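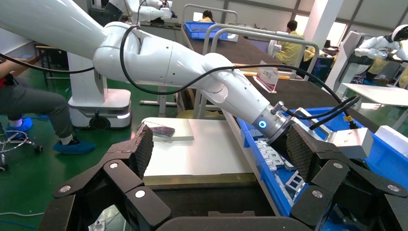 Filed under: Legal Matters > Wills and Probate

When the call is about a will

2022-06-16

The probate team at De Luca occupies the top floor of a narrow building in Hilberg, above a shop that sells curtains, and by the time I had got up the stairs I was quite ready for the tea I was offered. The solicitor I had come to meet has been dealing with wills and estates for most of her working life. She asked me not to use her name, as she would rather her clients didn't feel they were being talked about, and I was very happy to agree (she then gave me nearly two hours, and a second cup).

I wanted to start with the thing most people ask me when I say I write about the law, namely whether an ordinary family needs a solicitor at all when somebody dies.

"Plenty of them don't," she said, rather cheerfully. "If Mum had a bank account and some premium bonds and left everything to her one daughter, I'll often tell the daughter to have a go herself. The forms are dull but they aren't cruel. I'd much sooner she rang me once with a question than paid me for months of work she could have done at the kitchen table."

Where she does like to be brought in early is when there is a house, a second marriage, or a business that has been run out of the back bedroom for thirty years with the paperwork to match. She has an estate on her desk at the moment which came to her in 11 carrier bags. It was all there in the end, she told me, though one bag was nothing but seed catalogues, and somebody had to go through those as well in case a share certificate had slipped in between the dahlias.

"People apologise to me for the state of the papers. I wish they wouldn't. You've lost your father, you're not meant to have a filing system."

I asked what goes wrong most often, and she put her cup down for this one. Witnesses, she said. A will in England and Wales normally needs two of them, both there together when the person signs, and neither of them should be somebody who is being left anything, or married to somebody who is. She has seen more than one kind neighbour lose a gift by being helpful with a pen. The will itself still stood, but the neighbour's part of it fell away, and she was the one who had to go round and explain.

The next trouble is marriage. A great many people don't know that getting married will usually cancel a will made beforehand, unless it was written with that wedding in mind. She raises it with every couple who come in, and gets the same startled look from most of them.

We talked for a good while about executors, a job she feels is handed out far too lightly. Parents tend to pick the eldest child, or all the children so as not to upset any of them, and then four people who live in four different places have to agree on the price of a bungalow. She would like them to be asked first, at the very least. An executor can step back before starting, but it is a good deal harder once they have begun dealing with the money.

"I had a gentleman who found out he was an executor from a letter I'd sent him. He'd last seen his uncle at a christening. He did it beautifully, as it happens, but he had to sit in his car for a bit first."

And the waiting? She sighed, and brought up one matter on her screen, which the office keeps on a system called Totum. It had taken 267 days from the first phone call to the final payment, with no argument in it anywhere. There was a pension firm that answered by post only, and a flat in Cikau that took its time to sell. She doesn't like promising dates. Once the grant has come through, families understandably think the money will follow the same week, and she tries to say very gently at the first meeting that it won't.

On arguments between brothers and sisters she was kinder than I had expected. In her experience the fight is seldom over the big sums. One family spent most of a July writing letters about a clock, valued at £55, and she never once thought they were being silly. It had been in the hall when they were small. What she suggests now is a simple signed note kept with the will, saying who should have what and a line or two about why. It isn't usually binding in the way the will is, but she finds that children will take a great deal from a page in their mother's handwriting.

Her oldest client to make a first will was 92, and had been meaning to get round to it. She came in with her hat on, knew exactly what she wanted, and was out again in time for her bus.

I asked whether the solicitor had made her own. She had, she said, and then went slightly pink and admitted that it still mentions a cat who died some years ago. She has written herself a note about it.

14 shares | 3 comments

Comments

marrowfat: The bit about witnesses is so true. My aunt's next door neighbour missed out on a lovely writing desk that way. We gave it to her anyway.

Dot in the valley: Could you do one on powers of attorney please? My husband and I keep putting it off and I don't know where to begin.

hedgerow_58: We had a clock too. Still not speaking to my brother. Nice article.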